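Subject: Re: [homebots] Re: are we there yet (chores edition)

Somebody over in the Climville group wrote on Wednesday:

> I've been reading this list since February and I still can't get a straight answer to a simple question. Can any of these things do a chore yet? I don't mean a demo. I mean I go to work, I come home, and the kitchen is in better shape than I left it. My mother bought her first dishwasher in 1970 and it did exactly what the salesman said it would. I'd like the same deal. I have a bad shoulder and a house full of teenagers, and I would pay real money.
>
> Also, why is everybody so excited about simulation? A fake kitchen never has a sticky floor.

OK, I'll bite, and sorry in advance for the length (I had coffee at 9 p.m., which was a mistake).

Straight answer first: no, not the way you mean it. If your question is whether you can buy one machine, leave it alone all day, and come home to a clean kitchen, then save your money and get the shoulder looked at. But there's a lot of room between "no" and "nothing works," and that's where I spend my evenings, so let me tell you what it looks like from in there.

Most of what I do is the boring end of kitchen work. Pick up a thing, put it down somewhere else, don't break it. I've been running the Tavlow task set at home, which is all rendered kitchens and one arm, and last week I finally got through a full batch on the vegetable tasks. 142 tries. It got the vegetable where it was supposed to go, and left it there, in 34 of them. I know! It sounds terrible! Two months ago it was 3, and one of those three I only counted because I was in a good mood.
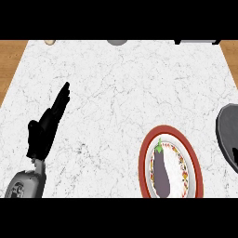 The thing I keep trying to explain to my relatives is that an eggplant is a mean object. You and I pick one up without a thought. It's smooth, it's fat at one end and skinny at the other, and it wants to roll. If the fingers close too far up toward the stem, the heavy end swings around and the whole thing twists out. If they close too low, you're trying to squeeze the widest part, and a small error in where the hand comes down turns into a shove. Put it on a plate and now there's a rim to clear as well, and a hand that comes in too flat bumps the rim and moves the plate, and then everything the program thought it knew about where stuff was is out of date.

More than half of my failures were plate shoves, by the way. I went through the logs over the weekend and sorted them into piles. Plate shoves, then grabs that closed on air, then a sad little pile where it got the eggplant up beautifully, carried it partway and let go. I've got no theory on that last pile. If anyone else running Tavlow sees early releases, please write me, on list or off.

Now, your sticky floor. You're right, and I don't think anyone here would argue very hard. Simulated marble has never had jam on it. Friction in my setup is a number I typed in, and real eggplants come out of the fridge sweaty. But I don't own a real arm, and if I did I couldn't let it knock crockery around all night while I sleep. With the simulated stuff I can run the whole batch, change one thing, and run it again before breakfast. It's a cheap way of finding the dumb mistakes, and I had a lot of dumb mistakes. For a good week the hand was reaching for where the vegetable had been in the previous run (don't ask, I reset the wrong variable).

What I wouldn't do is take a score from a fake kitchen and promise you anything about yours. People do that and it drives me nuts.

As for who's getting closer, shop floors are well ahead of houses, and I think it's mostly that shops can cheat. I got a tour of the Vanddale packing place in the spring, and they have an arm that moves jars from a tray to a box all shift long. Same jar, same tray, bolted down, lights never change. It's great at it. Then somebody showed us what happens when the jars come from a different supplier with a slightly wider lid, and the arm stopped and a person walked over and did that tray by hand. Your kitchen is a different supplier every day of the week, plus teenagers.

The Cuevas folks are trying a middle road that I kind of like: skip the whole-kitchen dream and do one narrow job, clearing plates off a counter into a rack, with the rack always in the same spot. I haven't seen it run in person, only heard them talk about it, so take that for what it's worth. If it came to my house I'd still want to be in the room.

And about that 1970 dishwasher: your mother loaded it. She scraped the plates, decided what fit where, and put it all away after. The machine got the easy half, which was spraying hot water in a closed box. The half we're all stuck on is hers.

I'm changing the approach angle tonight so the hand comes in steeper over the rim, and I'll post the new count when the batch finishes. If you want the failure logs sorted the way I did it, say so and I'll clean up the script. It's ugly but it runs.

Going to bed, or trying to.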